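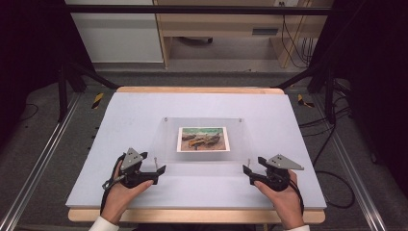 Sumaiya Samarakoon wrote to say that low tide is wasted on people who only go to the beach in summer, and could I please do a post about walking the mud and shingle in the cold months, as she has moved near an estuary and doesn't know where to begin.

Blog > Out and about > Coast

Sumaiya, yes! I have been wanting an excuse. Winter low tides are my favourite thing about living where I do, and I've been going out in them for 12 years now without getting the least bit tired of it.

First thing, get a tide table. A paper one, the little booklet from the chandlery or the bait shop, and write all over it. Mine has rings round the biggest spring tides and notes like "wind too strong, went home" and "good crabs". The days just after a new or full moon are the ones you want, when the sea goes out much further than usual and you get a whole extra strip of beach that is normally under water. I start walking two hours before low water and turn round when it bottoms out. It comes back faster than you expect on flat ground, and it likes to come up the channels behind you first.

And do ask somebody local before you step on to any mud. I mean it. There's a patch below the old slipway here that looks as firm as a car park and will have your boot off in one step (it had mine, and I walked back to the road in a wet sock). Sand with ripples in it is usually good going. Smooth and shiny I leave alone.

Now the fun part – what you find! After a blow from the east the strandline is a great tangled heap of weed, and if you turn it over gently there are whelk egg cases like bubble wrap, mermaid's purses, razor shells, bits of old rope gone soft and pale. I've had 9 mermaid's purses in one morning, all from the same stretch by the second groyne. Put them in a bowl of water when you get home and they swell up again, and then you can work out whether they came from a ray or a catshark by the horns and tendrils on the corners. I can't tell you how pleased I was the first time I got one right.

The birds are the other half of it. In summer we get gulls and not much else, but from October the waders come in and the whole place is alive. Turnstones are the ones to start with, because they hardly mind you at all and they really do turn stones over. Dunlin go about in a crowd, very busy. Curlews you'll hear long before you see one. Please give them plenty of room when they're feeding, though, and keep the dog on a lead. Every time they go up they're burning food they need for the night.

Clothes. I wear two pairs of socks, wellies a size too big, and a waxed hat that smells awful. I tried fancy gloves from Nurex last year and they were lovely and warm until they got wet, after which I went back to fingerless wool ones and a flask. My rucksack is a Mavstead, 18 litres, and it has been rinsed under the outside tap so many times that the zip has gone green. Take a bag for litter as well. You'll fill it.

My neighbour So-yul Yoon comes with me when the tide falls early. She walks about three times as fast as I do and doubles back to show me things, so between us we cover the beach properly. In February we got out at first light and the pools along the top had a skin of ice on them, salt water and all, and the sun came up orange behind the dredger. We stood there and ate our sandwiches at eight in the morning. Cheese and pickle, since you ask.

What I'd do in your place, Sumaiya, is pick one short stretch and keep going back to it. The same half mile is different every single time. Sand goes, stones come up, the stream cuts a new way down to the sea, and after a few months you start noticing all of it. Write it down, even if it's two lines.

Next time I'll do sea glass, and how to tell it from the stuff that only went in last week. If anyone has found the blue kind north of the harbour I would love to know where!

Get new posts by email. You can unsubscribe whenever you like.

Contact | Copyright, all rights reserved | Back to top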